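29 March 2018, bench two, Mastbridge shed

Great morning on the ranunculus trial! The Van Rooij corms I pre-sprouted in damp vermiculite are miles ahead of the ones that went in dry, and the colour on the apricot ones is gorgeous (soft at the edge, nearly coral in the middle). I'd been a bit nervous about them after the heat in the shed, but the stems are strong and the necks hold up beautifully.

Cut 100 stems at the squishy-bud stage, stripped the lower leaves and split them between plain water and the Druviseo conditioner at half strength. Both lots are in the cool room now. I want to see how they look once they've been wired, so I'll pull a few from each bucket for buttonholes and leave the rest alone.

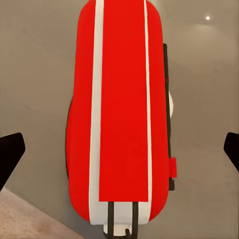

How long should ranunculus stand in water before they go into a bouquet?

Overnight in the cool room is best, and 2 hours is the bare minimum if we're caught short on the morning of a wedding.

Moss base for the Stumville arch: tried it without foam again and I'm so pleased! Chicken wire rolled around damp moss, tied off every hand-width, with water tubes for the thirsty stuff. It took 300 stems of mixed foliage and flowers without sagging, and there's still room near the top for the big garden roses. Heavier than foam though, so allow for a second pair of hands on the ladder.

Dahlias next. The grey-leafed gum is lovely behind the plum ones, but it swamps the little pompons, so use olive there.

To do: order more tubes, rinse the black buckets, label the corms we're lifting, ask Van Rooij if the apricot will be on the June list. Check both ranunculus buckets before lock-up and write down any droopers.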